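The Year Abroad That Starts in a Library Basement

By Ghazala Minhas
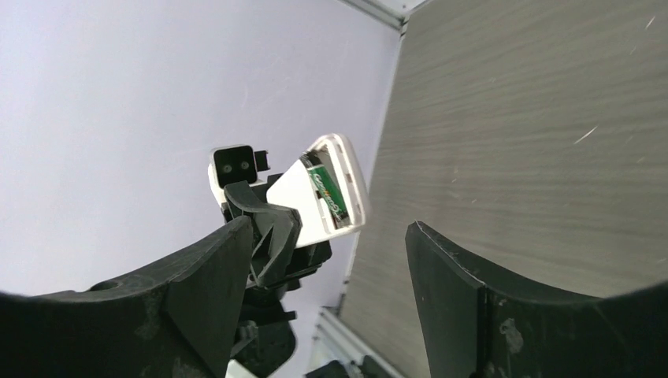 A white handheld device with its back opened, held in a black gripper.

Every June the students at Rillholm College who want to spend a year overseas start turning up in the library basement with laptops, cold coffee and drafts they are a little embarrassed by. I have been going down there to watch since I began covering campus life, and I love it. You hear people say out loud, sometimes for the first time, what they want to find out and where they'd have to go to do it.

What they are after is the Strachan Exchange, a grant that pays for 2 semesters at a partner university, plus airfare and a monthly living allowance. Last year it drew 1233 applications from all over the state, and 322 students got an interview. Those odds scare plenty of people off, and that's a shame, as the form itself is short and the advisers are generous with their time.

The essay is where most of the work goes. The Husen Fund, which puts up the money, asks for one page on what you plan to study and one page on why it has to be there. That second page is the hard one! "I have always wanted to travel" won't carry it. The best draft I read this spring came from a geology major who wanted to go to Gostmont to study peat. She named the bog, the archive with the old survey maps, and the professor who had already answered two of her emails. I had no interest in peat before I read it and now I bring it up at dinner.

Grades matter less than students think. There is a minimum average, and past that the readers look mostly at the plan. Transfer students can apply, and so can part-time students, as long as they have a year left before they graduate. If you need language classes first, the grant covers a summer course too - almost everyone misses this, and it's right there on the third page of the guidelines.

Then come the letters. You need 2, and at least one has to be from someone who has taught you. Ask early, send your draft along, and remind them what you did in their class (they have a lot of students, and they won't mind the nudge).

Interviews run about half an hour and are friendlier than the rumors suggest. One past winner told me she spent most of hers talking about bus schedules, having worked out how she'd get from her dorm to the hospital where she hoped to do research. She left that fall with one suitcase and a borrowed raincoat.

The basement sessions are open to anyone, first-years included, and they go until nine in the evening. Bring whatever you've written, even if it's only a paragraph.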